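Spent most of August swapping grippers on the same arm to settle what we use on the Flalow project. Posting notes in case they save someone a week.

1/ The candidates: a Schunk parallel gripper with long black fingers, and a soft three-finger hand that Perrine Vasseur built at Clarnside. Same arm, same bracket, same table. Only the gripper and its cable change.

2/ Test set is small toys and household stuff. Each gripper got 500 attempts, with the objects moved by hand between tries. A try counts if the object is lifted and held until the arm reaches the drop point.
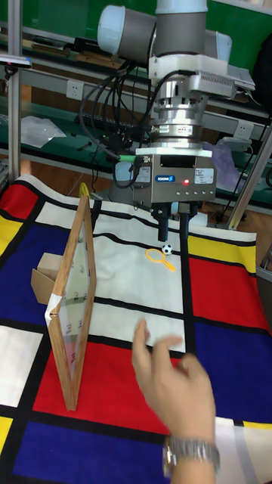

Schunk on the arm, fingers just above the white section of the cloth, where the ball and the yellow magnifying glass sit.

3/ Balls: the soft hand wins easily. With the parallel fingers you have to come down close to center or the ball squirts out sideways. Lowering the closing speed helped more than changing the force.

4/ Flat things: the other way around. The soft hand mostly pushed the magnifying glass across the cloth. The parallel fingers got it by the handle if the angle was right.

5/ The patterned cloth is Sofia Serrano's idea. She wanted to see if the detector falls apart on strong colors and thick black lines. It got worse on yellow objects near yellow patches. It was fine on white.

6/ Cables took more time than anything else. Leave a bigger loop at the wrist than you think you need. We lost 11 runs to a connector working itself out before Fares Saliba spotted it.

7/ We're keeping the parallel gripper for now and trying softer fingertip pads on it. Munther Azar is cutting the first set. Same 500 tries when they're on.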